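Section 2. Before you order: planning and budget

Read this before you send the order form to Mullham. Most returns we get are from sites that bought first and measured later.

2.1 Work out how many kits

1. Count operators per shift, not total staff. One gripper kit per operator on the floor.
2. Add spares. One spare gripper for every 10 in use. Fingers and marker plates wear out, bodies mostly don't.
3. Head cameras are a separate line on the form. Easy to miss. Check it twice.
4. Backpacks: one per operator, no sharing between shifts unless you budget time for strap adjustment.

Note: kits bought as a Plovden bundle include chargers. Single kits do not.

2.2 Set the budget

1. Starting point is 3000 dollars per operator station. Covers gripper, head camera, backpack, cables.
2. Put aside 200 dollars per station for consumables. Printed markers, finger pads, straps, cards.
3. Storage costs extra. Get a quote for disks before the first session, not after teh first full one.
4. Training day is billed by site, not by head. Send everybody.

CAUTION: do not cut the spares line to fit a price cap. A station with a broken finger earns nothing while you wait on a shipment.

2.3 Check the room

1. Mark where each operator will stand. Leave room to turn with a backpack on.
2. Walk the lighting. Ceiling lights plus big windows is fine, but markers need to read clean at every hour you plan to work. Budget for blinds if they don't.
3. Outlets for charging, away from walkways.
4. Lockable cabinet for grippers overnight.
5. Props and household items: buy local, cheaper than our list.

Note: shared rooms work. Several operators can run at once as long as tasks don't overlap.

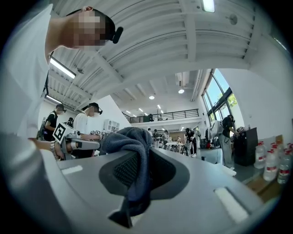
Do we need to buy the robot arms at the same time as the hand-held grippers?

Arms can wait. The hand-held kits record on their own, so most sites order arms in a second round once they know which tasks they want to run. Ask for the Kanagaratnam mounting sheet early though, it affects table choice.

2.4 Place the order

1. Fill in form, one line per item type.
2. Lead time is 19 working days from payment. Longer for the Trokonska stands, ask first.
3. On delivery, check marker plates for scratchs before signing.
4. Keep the boxes. Returns without original packing are refused.

Prices valid from 28/01/2020.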